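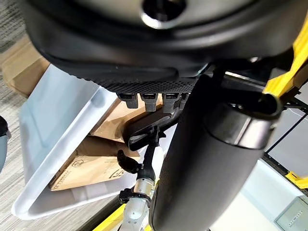 What is the first thing to do with a mixed bin of household goods?

Tip it out on a table and take out anything sharp or broken before sorting the rest.

The manager of the sorting room at Rumama, a secondhand housewares store, gave that reply while putting on her gloves. She has run the room for six years. Before that she worked the register out front, and she says she had no idea how much work went on behind the door.

"People bring in a bin and it's a whole kitchen drawer, plus some of the bathroom," she said. "You get whisks and shower hooks and a candle. I don't mind. I'd like it if they took the batteries out of things."

The room takes in bins from the drop-off door from 9 in the morning until early afternoon. Each one is sorted the day it comes in. She used to let them stack up for the end of the week, and she stopped after a jar of honey leaked through three of them.

In November the store counted everything that came through, something it does once a year for the landlord, who pays part of the trash bill. The total was 1,561 items. Of those, 1,127 went out to the shelves and 434 were recycled or thrown away.

"I thought we'd thrown out more than that," she said. "The bad stuff is what you remember. A cracked casserole dish takes up a lot of space in your head."

Sorting goes into eight bins, each with a paper label. Metal utensils get one and plastic utensils another. Lids have their own. So do cups, plates and bowls, linens, and small gadgets. The last one is marked "ask," and it is for anything the person at the table can't place within a few seconds.

"We had an 'other' bin before. It filled up by ten every morning and then it sat there. When we changed the label to 'ask,' people had to come over and ask me, and it got emptied."

Lids are the hardest part of the job, in her view. A pot without a lid will sell. A lid without a pot mostly won't, but the pot often comes in two weeks later in a different bin, from the same family. She keeps loose lids for a month, standing on edge in order of size, and then lets them go. Glass lids with a chip anywhere on the rim are not kept at all.

Plastic containers are handled the same way, with less patience. If the top isn't in the bin with the bottom, both parts go to recycling.

She was asked which bins work best. The store has bought from two suppliers, Jevitz and Zirnodis, and she prefers the Jevitz ones for the sorting table.

"They're shallower. If a bin is deep, somebody puts the heavy pans on top of the glasses. They can't see the glasses. With a shallow one you see what you've got. The Zirnodis ones we use for linens, where it doesn't matter."

At home she does less sorting than people expect. There is one bin under the kitchen sink and another in the hall closet, and the closet one gets emptied when it won't slide out anymore. Her advice for a home kitchen is to do one drawer and stop.

"Don't pull out the whole kitchen. You'll be eating takeout off the ironing board. Do the utensil drawer, wipe it, put back what you used this month. Everything else goes in a bin with the date on it. If you haven't gone in there by the summer, bring it to us."

She does make exceptions. Her own drawer has a cherry pitter that comes out once a year, and she has no plans to give it up.

On packing a bin for donation, she asked for a few things. Wrap knives in newspaper and tape the paper shut. Put plates in on their edges. Leave out opened food, including spices. Washing is welcome, but a dusty bowl is no trouble and shouldn't hold anyone up.

The room will move across the yard next spring, into the back half of the old Mészáros bakery. It has a long sink and a floor drain, which she has wanted for years. The shelves are staying behind because they are screwed to the wall.

"We'll need new labels too," she said. "The tape on these is older than I'd like to say."

Recent stories
Where the store's old bookcases went
Mending a torn oven mitt
Drop-off door hours for the winter
What sells in the first hour
Cast iron: questions from readers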